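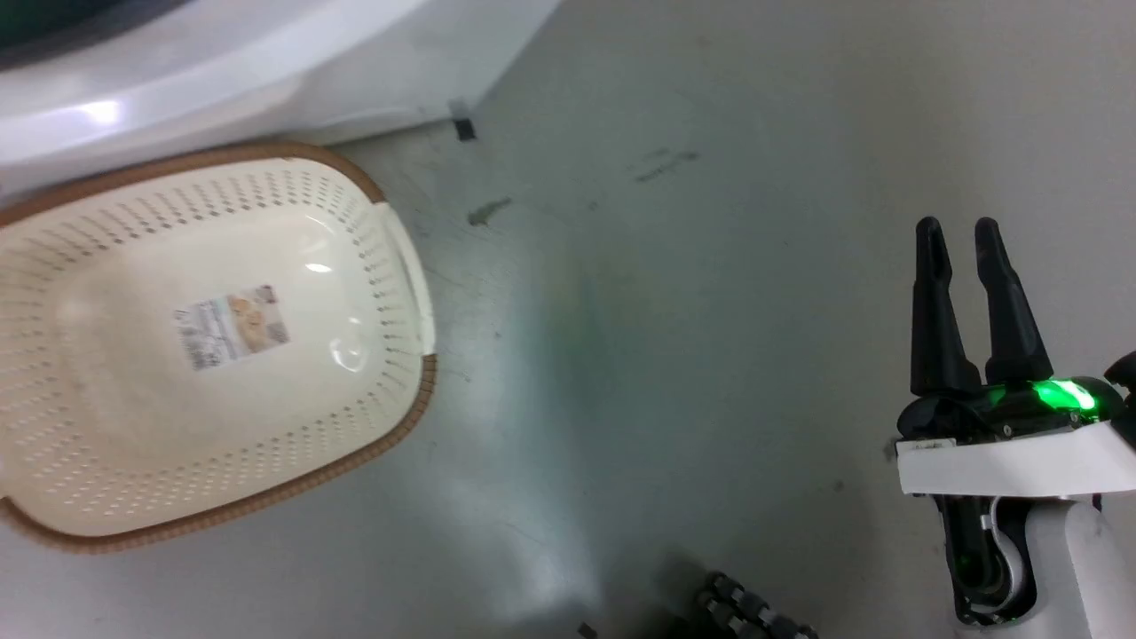

Should a member workshop allow its members to build household robots on the premises? It should, provided that the workshop sets written terms for the work and the builders accept them before the first motor is powered.

The question has been before the members of the Sirnside shared workshop since October, when Yiran Peng applied for floor space to build a home assistance machine under the project name Kinau. The application was approved for one bay and a period of 60 days. It has since been extended once, and a second extension is now requested. Several members have written to oppose it. Their concerns deserve a proper reply, and this essay is offered as one member's view.

The first objection is that the work takes up too much room. A lathe occupies the same spot every day, and everyone learns to walk past it. A robot arm needs clear floor in every direction it can reach, and the household objects it is meant to handle need floor as well. A basket that has to be picked up must first be set down somewhere. I accept that this is a real cost. The present fee for a bay is $302 a month, and it was set with benches and hand tools in mind. A builder who needs a marked clear zone should pay for the zone. Ms. Peng has said in writing that she would do so, and the fee schedule should be amended to match.

The second objection concerns safety, and here I believe the opposition is partly right. Our rules on guarding were written for machines that stay bolted down and do one thing. They say nothing about a machine whose next movement depends on software that was changed the night before. Chunhua Qiu has proposed that every arm in the building have a stop switch within reach of a person standing outside the marked zone, and that no arm be left under power unattended. Both proposals should be adopted as written. I would add a third: any change to the control software should be entered in the bay log before the arm is run again. The log is already there, and the entry takes a minute.

The third objection is the one I find hardest to respect. It holds that household robots are a matter for large firms, and that a person with a rented bay and a parts budget of $400 a month cannot contribute anything of value. The same was once said in this building about home-built printers, and we now have a waiting list for ours. A large firm will design for the average kitchen and the average laundry room. A builder working on her own can design for one house, one low shelf, one relative who can no longer bend down to lift a basket. This is slow work and much of it fails. The Grullex gripper mount, which was designed here, went through 13 versions before its maker was satisfied with it, and members now borrow the drawings freely.

There is also the matter of what a member learns. Simple chores are very poor teachers on paper and very good ones on the floor. Glossy surfaces, thin rims and shallow handles are all ordinary features of a home, and each one asks a different question of a camera and a pair of fingers. A builder who works only with wooden blocks on a clean table may go a long time without meeting any of them - and will then meet all of them at once.

I therefore ask the members to grant the second extension, on the terms described here, and to apply the same terms to the Zhong project when its application is heard. The vote should be recorded by name. Members who cannot attend may leave a signed note at the front desk.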